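Bed-making data: first results from the handheld gripper work

The Plusden group has finished the first round of its bed-making study, which asks whether a robot arm can learn to handle covers and pillows from recordings made by people. The recordings come from a handheld gripper with a camera on it. A person picks up the tool, does the task with it, and the arm is later trained on what the camera saw and how the tool moved. No arm is needed on site while the recording is done.

The round used 404 recordings, collected at Atside and Sulbridge starting in December. Each one covers a single short job: pull a corner of the cover straight, smooth out a wrinkle, or move a pillow to the other end of the bed. Recordings in which the tool lost track of its own position were thrown out before training, and the 404 does not include them.

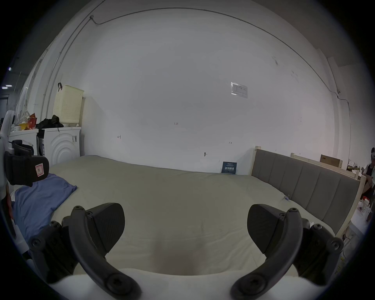 Marikar Newsletter, Issue 61, page 9

Cream covers like the one between the fingers were the hardest for the model. A pale cover against a plain white wall gives the camera few marks to follow, and the tracking drifts when the operator moves in close. A blue pillow is easier to find, and the pillow jobs did better overall.

The trained arm was then given 100 trials on beds it had not been trained on. It completed 61 of them without help. Most of the failures were on the cover jobs, where the fingers closed above the fabric and came away with nothing. In a smaller number the arm took hold of the cover but pulled at too shallow an angle, and the wrinkle moved instead of coming out.

Two changes are planned for the next round. Operators will be asked to pause for a moment before closing the fingers, so that the model gets a clearer look at the point of contact. They will also start each recording from a different side of the bed. Too many of the first set began at the same corner, and the arm did noticeably worse when it was placed anywhere else.

The group also wants to record in rooms with more in them. Furniture, laundry and boxes near the bed seem to help the tracking, but they have not been tested separately from the lighting, so the effect can't be pinned down yet.

Training took about nine hours per run on the shared machine at Marikar. The recordings and the sorting scripts are on the project drive in the Plusden folder. Groups that want to borrow a handheld unit should book it through the Sulbridge equipment desk and allow a week for calibration.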